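On the Keeping of Small Papers

Posted in April by Bríd Ní Mhurchú
4 min read
Filed under: Household Matters, Letters and Records

It has been my practice for many years to set aside one evening each spring for the household papers. I refer to the minor items which gather in drawers and coat pockets: receipts, appointment cards, the stubs of concert tickets and the guarantee for a kettle that has long since gone. The larger documents, such as the deeds and the insurance schedule, are held in a locked box and are reviewed separately.

The need for such an evening was impressed upon me when my late aunt's house in Clirnley was cleared. She had kept every paper that came through her door, and the family was obliged to examine up to 3000 separate items before the solicitor, Mr Cormac Kinsella, was able to proceed. Most were of no consequence. Among the seed catalogues, however, we found a savings book containing 2370 pounds, of which no member of the family had been aware. Mr Kinsella dealt with the matter courteously and did not remark upon our surprise.

I have since followed a simple arrangement. Papers are divided between those which must be kept by law or prudence, those which are kept for sentiment, and those which may be destroyed. Tax papers remain in the first group for the period advised by one's accountant. My own accountant, Zhiqiang Cui, prefers them in order of date, and I have found it wise to oblige him.

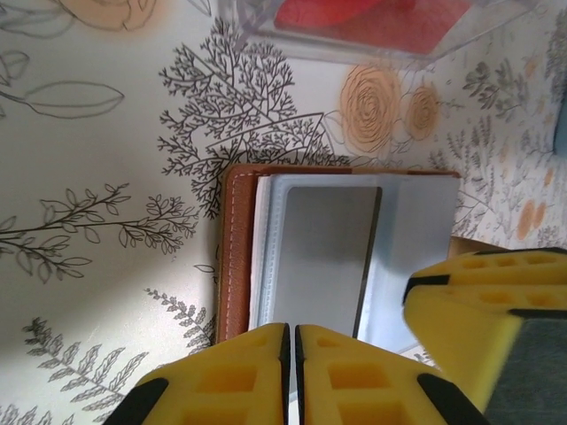 Sentiment presents the greater difficulty. A ticket for the Tandstead ferry has no value to any other person, yet I have declined on nine occasions to part with mine. Items of this kind suffer when they are left unprotected, and thin receipt paper will fade in a single summer on a bright windowsill. For the smallest of them I favour a clear plastic sleeve of the sort fitted inside a leather wallet, where a card may be read without being handled. Larger pieces should be laid flat in a folder and the folder marked in pencil. I do not recommend adhesive tape for any purpose whatever.

The question of destruction should be approached with some care. A paper which bears an account number or a signature ought to be shredded, or torn small and placed in separate bins. My neighbour Oisín Nic Giolla burns his in the garden - a method I cannot endorse, having twice recovered portions of his bank statements from my hedge.

Readers wrote last year to ask whether old letters should be included in the exercise. It is my view that they should not. Letters require a second evening, a better lamp and a different frame of mind, and I intend to address them in a later entry, together with the matter of my aunt's correspondence with the Brophy family, which remains in two hatboxes under the stairs.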